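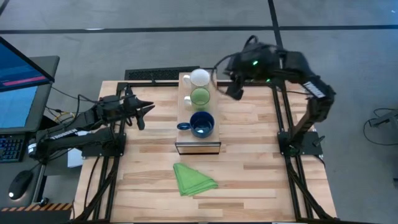
White, green, blue. The ones that are staying.

May, quarter past nine at night, tea going cold beside me

Well, the mug cupboard is done. I've been threatening to do it since before Easter and today it rained solidly from breakfast on, so I had no excuse left. I tipped the whole lot out onto the kitchen bench and then just stood there for a bit with my hands on my hips like my own mother.

How does a person end up with that many mugs? I don't remember buying most of them. There was the chunky brown one from the Lillus market with the glaze that always felt gritty on my lip, two from conferences I barely remember, a souvenir one with the gold rim that sparked in the microwave (once, and once was plenty), and a whole family of those tall skinny ones you can't get a sponge to the bottom of. And the one with the chip! I've been turning the chip away from visitors for years. Out it went. I felt a small pang and then I felt terrific.

The rule I made up was that if I hadn't drunk out of it since summer, it went in the box. I broke the rule pretty well straight away for the little espresso cups, but they live on a different shelf so I've decided they don't count as mugs. The box is by the front door now, wrapped in newspaper, ready for the op shop. I ran out of newspaper and finished off with the Fudisari tea towel, the scratchy one that never dried anything properly, so that's gone too. Two birds.

So the everyday row is three. The white one I've had forever and it's as plain as plain, but it's the right size for a proper cup of tea and it shows me when I've let the bag sit too long. The light green one is white inside, a very gentle sort of green, a bit like the inside of a cucumber. I bought it at Plerance the winter I was trying to be a person who drinks herbal tea. I'm not that person, but I kept the mug. And then the dark blue enamel, with the lighter speckly inside, my camping one really, only it's been camping once and spent the rest of its life holding soup. It's useless if you want to hang on to it while the tea's hot – I always forget, always – but it makes a lovely clank when you put it down and I'd save it from a fire ahead of nearly anything else in that kitchen.

I love the stand more than I should. It's only a block of light wood, but the front has that darker glossy face with the bit of metal trim along the bottom, and it makes three ordinary mugs look as if somebody thought about them. I lined them up on it one behind the other on the butcher block, blue at the front, then moved the green to the front, then moved the blue back again. That took far longer than it needed to. All the handles go left. I'm right-handed so that makes no sense at all, and I did try them the other way, but they looked wrong and I've put up with sillier things for the sake of looks (the white couch, for instance).

The shelf itself needed a good wipe once it was bare. There was a sticky ring at the back I think was honey, and a tea bag label from goodness knows when, and 40 cents. I gave the lot a going-over with hot water and vinegar and left the doors open all afternoon to air, and walked into the left one twice. Bruise coming up on my forehead already.

I still haven't decided what goes in the gap. I could bring the Lüthi bowls down from the high cupboard so I don't have to get the step stool every time I want porridge, but they're heavy and I don't quite trust that shelf. It was rattling a bit when I scrubbed it. I measured the space and it's 30 cm deep, so the bowls would fit with room to spare if I can find the right screwdriver for the bracket. It's probably in the shed. It was too wet to go and look.

The thing I'm a bit worried about is what happens when there's company. I can do three people, four if someone's happy with an espresso cup, and after that it's jam jars. I did go to the box at about five o'clock and unwrap the brown one, and had a good long look at it, and wrapped it up again. It was still gritty.

Dinner was soup in the blue one, with the last heel of the seedy loaf. Tomorrow the box goes in the car first thing, before I get soft. Need milk, vinegar, bin bags, and a new tea towel now I suppose. Still raining.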